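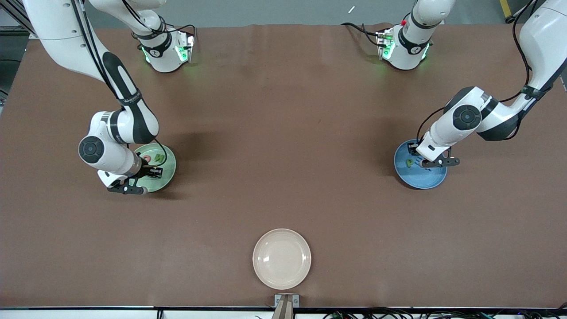
Teun Brouwer told me after his last session that sorting was the only thing he'd done all week where he could tell when he was finished, and that he'd had a fight with himself over where a red ring ought to go. He wants to come back. He can't, sorry Teun, the next round is for new people only!

Zulside > Get Involved > Calls for Participants > Sorting Table, Second Round

Last updated: June

Hi, I'm Niamh Horgan and I run the sorting sessions at Seleo. I'm looking for 16 people to come sit at a table with me and put small things on plates. I know how that sounds. It's a real study, you get paid for your time, and there are cookies (the eating kind, the other kind are at the bottom of the page).

What I'm after is how people decide what goes together when the things in front of them don't quite agree. Say there's a green plate and a blue plate, and you've got a red ring and a little green letter to find homes for. The letter looks easy, so it goes on the green plate. Then what about the ring? Some people park it on the green plate with the letter, some put it on the blue one so each plate gets something, and a few leave it in the middle of the table and glare at it. I love all of these. Then I hand over more pieces and we see whether your rule survives.

The first round had 76 sign-ups, way more than I could fit in, and I'm still digging through my notes from it. The big thing I took away is that I talked too much. People would start a perfectly good system and I'd say "oh, interesting" and they'd change it. So this time I'll give you the pieces, tell you which kind of round it is, and then keep my mouth shut until you say you're done. If you see me biting my pen, that's what's going on.

What you'd be doing

You come in for one visit of an hour and a half. We start with a warm-up, where you just handle the pieces and get used to them: rings, letters, and a bunch of odd shapes that I've never found good names for. After that come the rounds. In some of them I give you the rule (color only, or shape only), and in others you make up your own and explain it to me afterward. There's a break in the middle, and I mean an actual break, go outside, call your mom.

The last part is a chat. I'll ask what you were thinking and you can tell me "no idea, it felt right," which goes in my notes just like everything else. I write by hand and I'm slow, so you may have to repeat yourself.

There's one round where you clear the table and set it up again for the next person. People in the first round got really into this one. I had somebody line up the plates so carefully that I felt bad moving them.

Who I'm looking for

Anyone 14 or older. If you're under 18, a parent or guardian signs the form and is welcome to hang out in the front room while you work. You should be comfortable sitting for a while and picking up small objects. Tell me if you need a different chair or a different table height, I can sort that out with a little notice.

If you're colorblind, please, please sign up! I only had one colorblind person in the first round and that session was the one I keep going back to. Same goes for left-handers, people who organize stuff for a living, and people whose kitchen drawers are a disaster. You don't need to be good at this. I don't have a score sheet.

I can't take anyone who was in the first round, or anyone who's worked with the Arnine set before, even if it was years ago at school.

When and where

Seleo, 1596 Oravec Street, Zulside. Use the side door, the front one sticks. Sessions start at 10 a.m. or 2 p.m. and I'll do my best to give you the one you want. The afternoon ones usually go first. Street parking is free but the spots by the bakery are for the bakery and they will come out and tell you so.

What you get

A gift card at the end of your visit, and your bus fare back if you bring me the ticket. If you need to stop partway through, you still get the card. I'll also send you a short write-up once I've got one, with no names in it.

How to sign up

Stop by the desk at Seleo and fill out the yellow form, or call the desk and ask for me. Leave your name, your age, whether mornings or afternoons work better, and the best way to reach you. I get back to everybody, though if I'm in a session it might be the next morning. Please don't practice at home, and if you've got a friend who's coming too, hold off on comparing plates until you've both been in.

Long sleeves get in the way, by the way. Roll them up or wear a T-shirt.

We use cookies to remember your settings on this site. Accept all | Only the necessary ones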